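Reeditan el estudio de Ernő Kun sobre la misión de Wistberg

25 de febrero de 2024

La editorial Kozma ha puesto a la venta una nueva edición del libro de Ernő Kun sobre la misión de Wistberg y las familias indígenas que vivieron junto a ella. El volumen llevaba años agotado y solo podía consultarse en bibliotecas universitarias.

La edición, de 300 páginas, recupera el texto íntegro y añade 13 cartas que el autor dejó fuera en su día. Casi todas fueron escritas por mujeres de la comunidad a los administradores del distrito de Clundcombe, a quienes reclamaban raciones atrasadas, permisos de viaje y la devolución de hijos internados en la escuela de la misión.

La responsable del trabajo es la historiadora Erzsébet Orbán, que ha cotejado el manuscrito con los registros parroquiales y ha corregido los nombres propios. En la primera edición muchas personas figuraban únicamente con el nombre de bautismo. Ahora aparecen también con el que usaban en su lengua, siempre que los descendientes lo han confirmado.

«Kun escuchaba bien, pero publicó con prisas y cortó lo que le parecía doméstico», explica Orbán en el prólogo. Entre los pasajes restituidos hay un capítulo entero sobre el reparto de la leña y otro sobre el pleito por los pastos del río, que duró nueve años y terminó sin sentencia.

El libro incluye además dos mapas de la reserva y un índice de familias. Los originales de las cartas siguen depositados en el archivo de Ivier, donde pueden verse con cita previa.

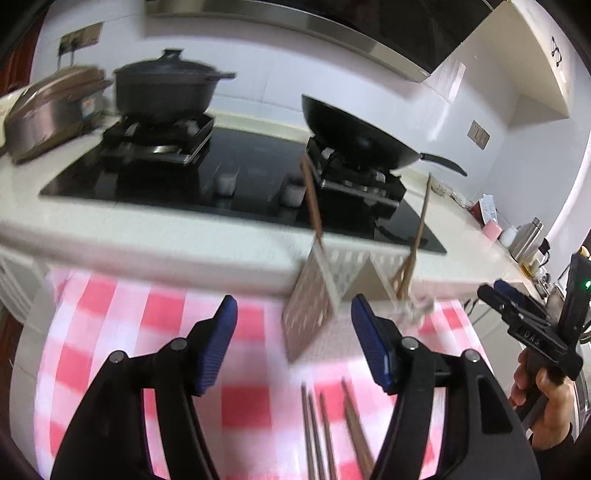 Cultura | Libros

Kozma prevé publicar en septiembre un segundo volumen con los diarios de campo de Kun, todavía inéditos. Orbán trabaja en la transcripción, que avanza despacio por el mal estado de varios cuadernos y por la costumbre del autor de escribir en los márgenes.

La presentación del libro será en la biblioteca municipal de Clundcombe, con entrada libre hasta completar el aforo. Habrá ejemplares a la venta en la sala.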